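Learning from demos > General
Thread: Blurry frames in my pick set, toss or keep?

tapewormhole
Joined in August
I've been teleoping small tabletop stuff for the Lolow project and I'm up to 2893 episodes, which sounds great until you start opening them. The wrist views are a mess any time I move fast. I pulled one at random from the box part of the task and it's basically red fingers and smear.
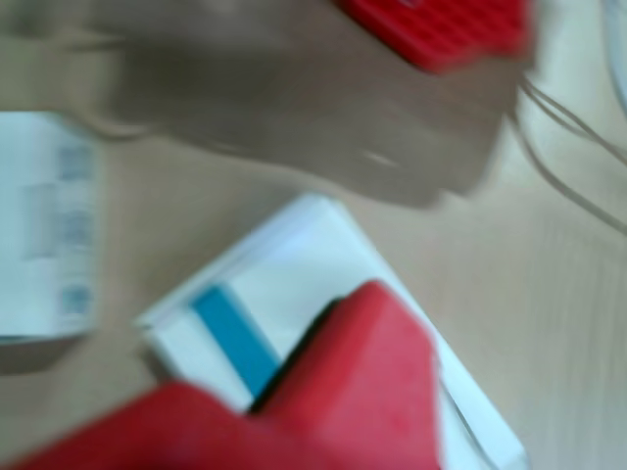

So my plan was to run a sharpness score over everything, pick a cutoff, and drop any episode where too many frames fall under it. Quick test on 100 episodes and I'd lose more of them than I want to (I didn't save the list, sorry, it was late). Before I do that to the full set, has anybody here filtered on blur and been happy with the result? I'm training a fairly plain policy, images plus joint positions in, short action chunks out.

gradient_dissent
Please don't drop whole episodes! Your robot is going to see the same blur when it runs on its own. If you train it only on clean frames, then the first time it swings over the table it's looking at pictures it has never met. I did this on the Julberg arm and spent two weeks thinking my action normalization was broken.

mossybolt
Gonna disagree a bit. Blur from the arm moving at the speed the policy will move, fine, keep it. But a person on a teleop rig jerks around a lot more than the policy ever will. You end up teaching it the jerks. What's your exposure set to? If it's on auto I'd fix that before arguing about filters.

tapewormhole
It's on auto, yeah. I know, I know.

The thing that bugs me more than the box is the clear plastic. At least the box has a stripe on it and some edges. With the see-through stuff I can barely find it myself when I scrub through.
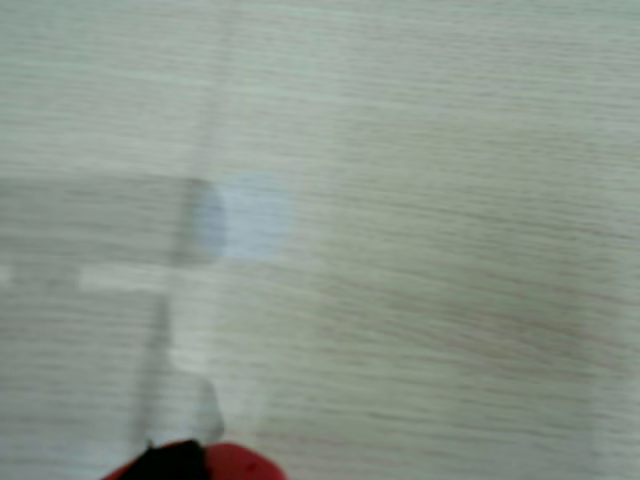

See-through shapes over the tabletop, or what's left of them once everything moves. The grippy bit is at the bottom.

My labeling rule so far is "mark grasp when the object is between the fingers," and I keep changing my mind on frames like that. I did one batch twice and my marks didn't line up with each other.

kettle_of_fish
Why are you labeling grasp from the image at all? Use gripper current or finger position. I get that people like looking at the picture, but your encoder knows more than your eyes do on clear film.

tapewormhole
Because the film is so thin the finger position hardly changes! I tried current too and the signal is buried in the noise. Maybe my gains are just bad. On the slower moments I can see a lot more, so I've been jumping to those first and then working outward.

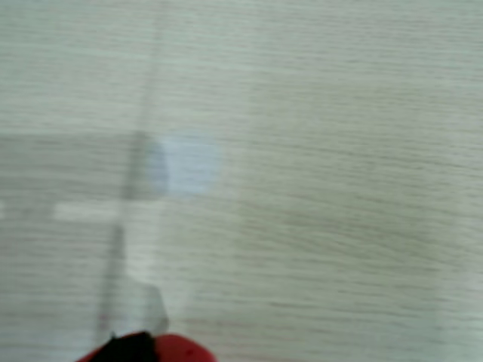 Easier one. Pale blue patch and the little white strip give me something to hang on to.

mossybolt
OK that's a lot more usable. The blue patch is what I'd track. Even if the rest of the sheet vanishes into the wood grain you've got one thing with some color to it. Could you throw in a few episodes with a darker mat? That tabletop is nearly the same shade as everything you put on it.

gradient_dissent
I'd be careful with the blue patch. If it's in every episode the policy will happily learn "go to the left of the blue thing" and fall over the day you hand it plastic with no blue on it. Ask me how I know. Mix in some plain sheets.

Yes to the mat though, but as extra data. Don't swap tables partway through and call it one set.

kettle_of_fish
Seconding the mat. And log which surface you used in the episode header, you'll want it later.

tapewormhole
Mat's a good idea, I've got a dark cutting mat in a drawer somewhere. Plain sheets too, fine. I went and looked for the worst one I'd still be tempted to keep, so you can tell me where you'd draw the line:

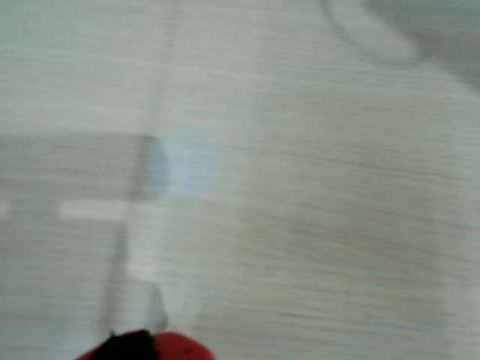
Blue patch is hanging on, the rest is mostly streaks.

mossybolt
Toss the frame for labeling, keep it for training. Those are two separate filters and I think you've been treating them as one.

gradient_dissent
Huh, we agree. Keep it. I'd also try training 3 seeds with the blurry episodes and 3 without before throwing out anything, it's a couple of nights of GPU time and then you have a real answer for your own setup.

kettle_of_fish
I'd still drop it. If you can't tell what the plastic is doing, I don't see what the network gets out of it besides table texture. The Preltby folks filter pretty hard and their policies look fine to me.

gradient_dissent
They also collect a ton more than one person on a desk can, and they move slow. Not the same problem.

tapewormhole
OK. Fixing exposure tonight, splitting the filters like mossybolt said, and I'll do the seeds thing on the Nogueira config (it's the smallest one I have). kettle, I'll run your hard cutoff as a third arm of the test so you can gloat if it wins. Does anybody have a sane starting number for exposure time on a wrist cam with ordinary ceiling lights?

mossybolt
Go as short as you can stand, then add a lamp. Start there and post a histogram.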